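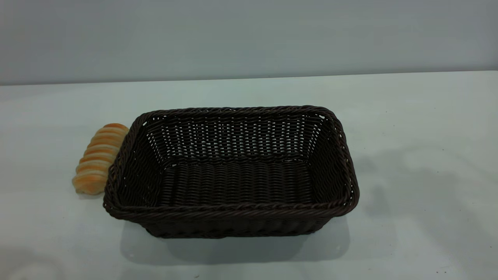 Subject: Re: Jestel pick kit, worth it?

Etenesh Mamo wrote:
> Has anyone run the Jestel kit on soft or odd shapes?
> Gunino wants 3,000 for theirs and I can't get that approved.

Etenesh, yes, since February, and I love it! We paid 600 for the base kit, and setup took me one evening.

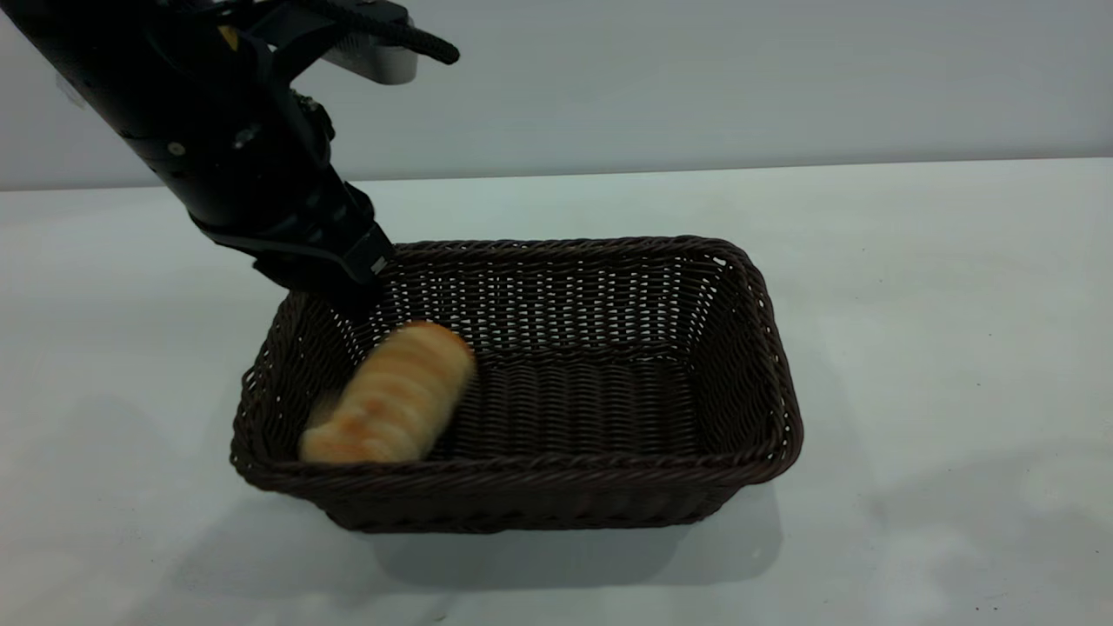

The grasp planner is the best part. You can swap it out and keep the rest, which Gunino won't let you do.
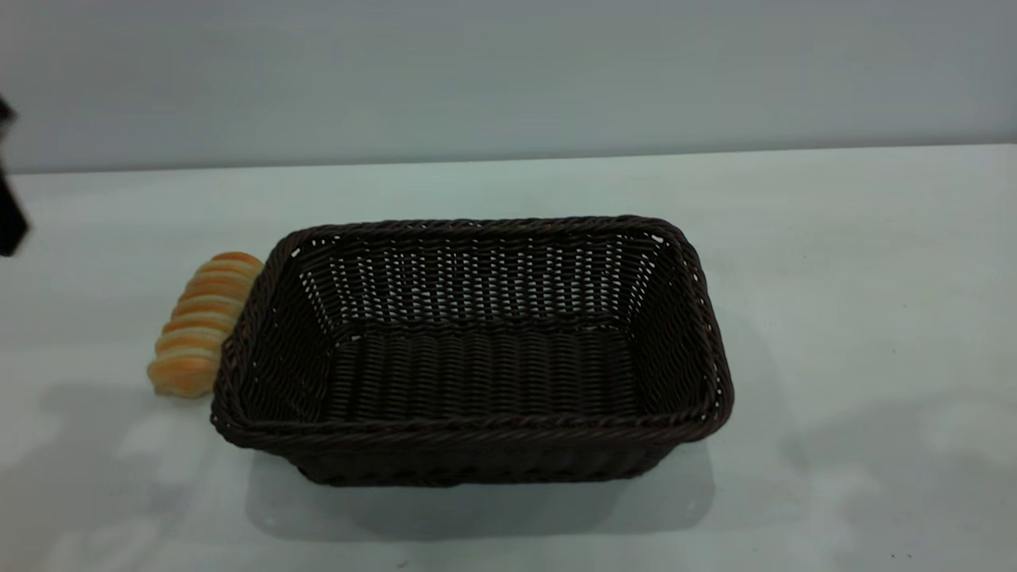
My one gripe is the manual, which skips calibration near obstacles. Try something like a ridged roll right up against the end of a basket before you trust the defaults. Hnat has my config if you want it.

Yurii Lysenko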